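Wirnia open lab, January 28, 2023

The invitation promised an afternoon of hands-on gripper comparison, with soup. The soup had gone by the time our minibus found the right gate, so we went straight to the arms.

Wirnia lets visitors drive. You sit with a pair of handles, and two black arms across the bench copy whatever your wrists do, including the bits you would have preferred to keep private. Veerle Hendriks gave us a talk on force limits and then handed the controls to Geert Vermeulen, who has 300 hours on forklifts and said so twice.
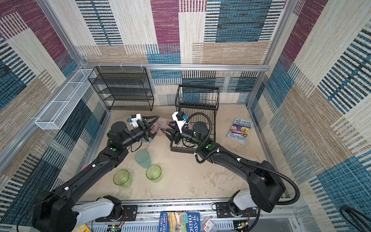 Geert's opinion was that the slim fingers were better than the broad ones he had tried at Kariuki last year, and that the delay was his only real complaint. Veerle put it at up to 200 milliseconds. Geert put it at a week.

After him came the cups, and the question of whether you look at the wide view or the wrist view. Most of us began with the wide one. Timothée Lacroix switched to the wrist camera and refused to give it back. With the rack filling the screen, he said, he could judge the gap between fingertips and rim without guessing.

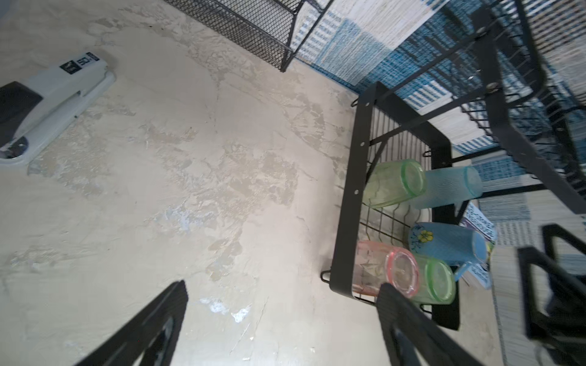 Brukia Handling Club – Visits Section

We tried to be methodical about it. Jeanine Van Rooij had brought a score sheet with columns for grip, reach and temper, the last being the operator's. Plain parallel fingers did well on rims: one finger in, one out, close gently. See-through cups were harder to judge through the lens than solid-coloured things, and glare on the bench didn't help. 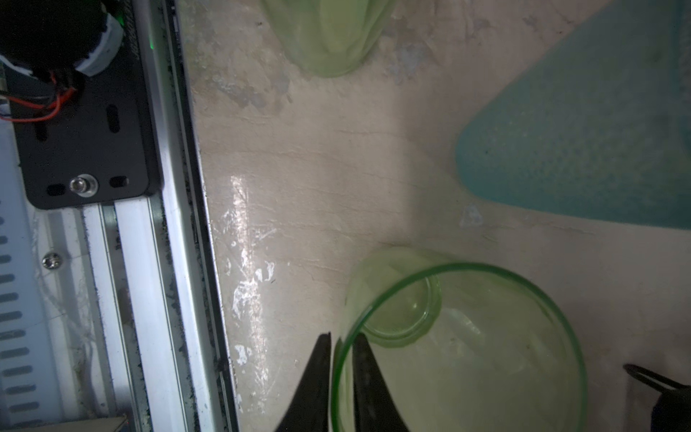
Two arms at once

One arm is a skill and two are an argument. The bench had a bottle for passing between grippers, and Els Van Dijk went first. She kept the arms low and slow and told them off in Dutch. I went second and was asked to mind the dish rack. 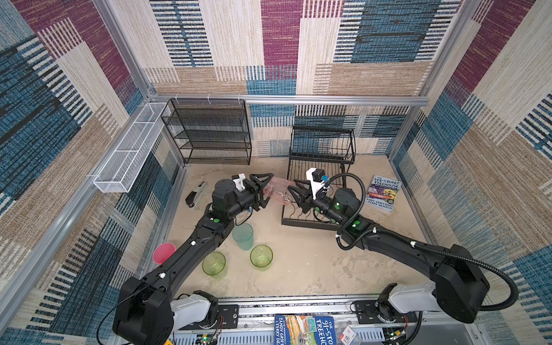 Bottle between the two grippers, with the cups below.

For our own bench at Lendusard, I'd take the slim fingers and a camera on each wrist, and keep the wide view on a second screen. Jeanine has the score sheets. Anyone who can read her sevens is welcome to type them up before the next meeting.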